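Irirley hand-held gripper, product page. Updated 23/08/2022 after the open day at Imdale, so some of this is new and some is the old text. Still sorting the price list, see bottom.

Short version: two-finger gripper you hold in your hand. Squeeze the handle, fingers close. Camera looks down at the fingertips and records what you do. The recording goes to teach an arm the same job. No arm needed on the day, which is why we can bring the whole thing in one case.

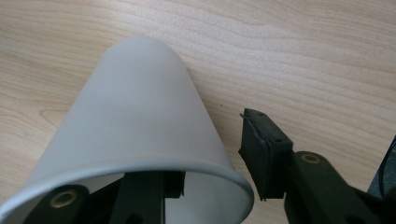
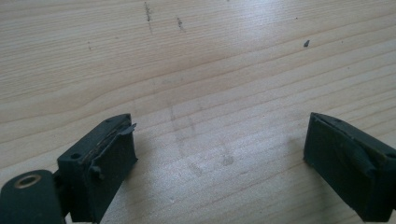
*Irirley fingers over the demo table, Imdale open day. First one with the paper cup, second with the fingers open and nothing in them.*

## What we showed

Paper cup job mostly. Plain white cup, wood table. Cup lying on its side, one finger goes in the mouth, other stays outside, close on the wall, lift, turn, set down on its base. Sounds like nothing. Try it with a stiff gripper and you get a crushed cup.

Visitors had a go from the start. Plan was to demo first and then hand it over, that lasted one cup. Fine by us. People learn more in 2 minutes holding it than from any slide we have.

Other jobs on the day:

- cup onto cup, stacking
- cup off a stack (harder, they stick)
- folded napkin, picked up by the fold
- marker pens out of a tray
- a sponge, for the people who wanted to squeeze something

The Kollier arm was on the second table running cup pickups it had learned from earlier recordings. It did miss some. Mostly when the cup was pushed right up to the table edge, where we have very few recordings. Please ask us about this before you buy, we'd rather talk about it early.

## The gripper

**Fingers.** Two, facing each other, dark plastic bodies with pads on the gripping faces. Both swap out. Standard set is the flat pad, good for cups, boxes, pens, most table stuff. Narrow set is an extra.

**Pads.** Wear part. Will lift at the corners in the end, so check them before a long session. Don't superglue, it goes hard and then it slips. Pad kits come with the right tape.

**Inserts.** Brass, set into the plastic. Don't over tighten the screws. Hand tight and then a small nudge.

**Opening.** 80 mm wide open with the standard set. Wider stuff, grab by an edge or rim like we did with the cup.

**Handle.** Works left or right handed. The trigger spring comes in soft and firm, soft is fitted. Several people at Imdale asked for something softer still and we're looking at it.

**Camera.** Fixed mount, looks along the fingers. Both fingertips should be in view when open. If one is missing the mount has shifted, loosen, re-center, do it again. Wide view, so things near the bottom look big and close. Normal.

**Cable.** Single cable, leaves the back of the handle. Keep some slack over the wrist. A tight cable pulls your hand round and you see it in the recordings as a drift to one side, took us ages to work that out.

## In the case

- gripper with standard fingers
- camera mount, fitted
- cable and one spare
- pad kit, standard
- both springs
- hex keys
- printed quick start card

Not in the case: the laptop, the table, the cups. We do get asked about the cups. Any paper cup is fine, no lid.

## Questions we got on the day

**How many recordings for one job?** Depends on the job. For the cup on its side our set is 1,000 pickups, from several people, on more than one table. A simpler job needs less. Changing the table top matters more then people expect, so mix them if you can.

**Does it need special lighting?** No. Window light was fine at Imdale. A shiny table top can throw glare, turn the table or pull a blind a bit.

**Do marks on the table matter?** Not much. Scratches, specks, old smudges, leave them. Wipe up crumbs if they're big enough to sit under the object.

**Can it feel how hard it's gripping?** No. It records how far the fingers are open and what the camera sees. Force sensing is on the Wieczorek version, which is heavier and costs more. For paper cups you don't need it in our view. For fruit, maybe.

**One finger inside the cup, is that the right way?** It's one way. Pinching across the outside also works but you need the width and you can flatten the cup. With the finger inside, go in slow, stop short of the base, close just until the wall is held.

**Can my arm use the recordings?** If it takes the same fingers, most likely. Tell us which arm and we'll check. Kollier adapter is ready, the others are made to order.

**Can kids try it?** They did. Nothing powered in the fingers, only your own hand squeezing.

## Getting started, from the card

1. Plug in, wait for the green light.
2. Open and close fully, twice. Sets the zero.
3. Check both fingertips are in view.
4. Press record, do the job once, press again.
5. Put the object back somewhere different. Do it again.

Keep your speed even. Don't hover. If you drop the object, keep recording and pick it up, those are useful as well.

## Ordering and lead time

Gripper sets ship in 28 days from order. Pad kits and springs are in stock and go out quicker. Narrow fingers: small batch, ask first. Kollier adapter ships with the gripper if ordered together.

Prices are being redone, the old PDF is no good now, please don't order off it. Write and we'll send a quote the same week.

Demo sets can be borrowed. You pay shipping both ways, we send standard fingers and a fresh pad kit. Please send it back with the hex keys, we are down to very few.

## Next open day

December, Imdale again, same room, date to be fixed. Planning cups again plus a drawer job, and more time with the Kollier arm. Bring your own object if you want to try picking it up. Should fit on a table, should be dry. Sign up through the contact form and put "Irirley demo" in the subject line so it dosen't end up with the general mail.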